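Notes on moving my backups off the old drive

The external drive that held my backups was five years old, and in March it started taking most of a minute to mount. The disk check passed. I copied everything off anyway, to a new machine I named Ollon. The old one is Jugah. The names mean nothing and are easy to type.

Jugah held 658 folders at the top level, many of them duplicates with slightly different dates. I had been dragging the same documents folder over by hand, renaming it, and calling that a backup.
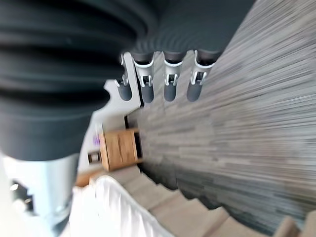
File names were the first thing I fixed. The old ones came from whatever device had made them, so a search for anything specific returned nothing. I now use year, month, subject, then one or two plain words for what is in the file. A picture like the one here gets "hand-four-fingers-dark-gray", with "ribbed-sleeve" added if there is a second hand to tell it apart from. Long, but searchable, and it sorts correctly.

The second fix was the schedule. Ollon pulls changes at 2 a.m. and keeps daily copies for two weeks, then monthly ones. The first full run took nearly five hours over the home network – a cable would have been faster, but the router is in the hall.

I have restored two folders as a test. Both opened, and the modified dates were intact. Video is still on Jugah, and I have not decided whether to re-encode it first or copy it as is.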